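Neighborhood Notes | Around the House

The Drawer at the End of the Kitchen

The Tusa swap shelf reopened in August, and the first thing anybody left on it was a bag of keys. Sixty keys, according to the masking tape on the bag, with no word on what any of them opened. It was gone by lunchtime. Somebody in this town looked at a sack of other people's keys and thought, yes, that is what my house is missing.

I can't throw stones. I spent most of Saturday emptying the drawer at the end of our kitchen, the one beside the back door that has to be opened with a hip check and a prayer. Every house on our side of Vamulley has one. Ours came with the house, contents included, and in all these years we have only ever added to the collection. Under the takeout menus I found the warranty for a dishwasher that left us two dishwashers ago. There were birthday candles burned down to the length of a tooth. There was a tape measure that no longer retracts, wound up by hand and held with a rubber band, which I put straight back because it still measures.

Last month's item on clearing out closets brought in more mail than the parking story, and a good part of it was about drawers. Readers want a system. I have tried most of the systems.

The one-year rule says that anything you haven't used in a year should go. I followed it faithfully once and got rid of a small brass hook, and within two weeks I had a bathroom door that needed a small brass hook. The new one cost more than the door deserved. The other popular rule asks whether the thing brings you happiness, and I would like to meet the person who is made happy by picture wire. I keep it because pictures are heavy.

Then there are dividers. The hardware counter at Ganeton sells a bamboo set that slides out to fit any drawer, and it did fit ours, beautifully, for the nine days it took the household to stop reading the labels. My family treats the word "Batteries" as a suggestion. I have found a lemon in there.

What has worked, more or less, is dumping. Take the drawer all the way out, carry it to something bigger, and turn it over. A dining table is fine if you put down a sheet first. Go through the pile by hand and put back only what you can name out loud to another adult without the phrase "some kind of." I lost half the drawer on that test alone. The leftovers sat in the hall over the weekend, where the family was free to rescue anything it loved. It rescued a bouncy ball and a bottle opener, and then argued over the bottle opener.

A few particulars, for those starting this weekend:

Batteries. Loose ones get a strip of tape over the ends before they go anywhere. The collection tube at the library takes the ordinary sizes, and it fills up fast after the holidays.

Pens. Scribble with every one of them on the back of an envelope. Ours produced one working pen, and it was from a bank that closed.

Screws and odd metal. Keep a jar, a single jar, with a lid. When the lid won't go on, you're done keeping. Mathias Salvage takes the overflow, along with bent curtain rods and pans past saving, and they don't mind if you bring it in a coffee can.

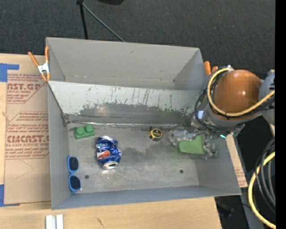 When to Drop Off

Mathias opens its small-load window at eight and shuts it at noon, and the line is shortest in the first half hour, before the people with trailers have finished their coffee. Pull up on the left. Don't expect to get rich. The posted minimum for a payout is 100 pounds of mixed metal, and I arrived with a coffee can. I was thanked politely and given a peppermint.

Paper can go to the county lot on Route 567, where the bins for cardboard and mixed paper are side by side and are routinely confused. Menus are mixed paper. So are warranties, unless they still have the plastic sleeve on, in which case you get to stand in the wind and peel.

The swap shelf will take anything clean, dry and smaller than a toaster. No more keys, please. The shelf people have asked me to be firm about that, the original bag having come back with 82 written on the tape.

Our drawer now opens with one finger. I've put in the scissors, the flashlight, the tape measure and the pen from the bank, and there is a good deal of bare wood showing. By Monday evening it also had a soy sauce packet in it. Next month: the freezer, if I can get the lid up.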